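Poneo Neighborhood Pantry
Progress Report to the Frerichs Fund
1 April 2022

Reporting period and purpose of the grant

The Frerichs Fund awarded support to the Poneo Neighborhood Pantry for a weekly grocery service to households in the Bavuleck district. The grant covers food purchases, storage, and packing supplies through August. This report covers the first half of the grant term.

Households served

The pantry registered 249 households during the period, against a target of 200. Most new registrations came through the school and the two health clinics in the district. Demand was highest in the final week of each month. Home delivery is offered to residents who cannot reach the pantry, and 12 households now use it regularly.

Purchasing and storage

Dry goods are bought from Ferix under a fixed price agreement that runs until the end of the grant term. Fresh produce costs rose during the winter, and the pantry moved a small part of the supplies budget to cover the difference. The second refrigerator was delivered 3 weeks behind schedule and is now in service.

Packing supplies

Plastic carriers have been replaced with brown paper bags for all grocery orders. The bags can be opened wide and rolled down at the top for produce. The unit cost is slightly higher and remains within the approved budget line. 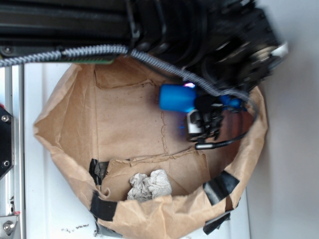
Plans for the remaining term

The pantry will add one evening pickup and translate the registration form into Spanish. A request to carry unspent delivery funds into the summer will be sent separately. The final report and full expense statement will follow at the close of the grant.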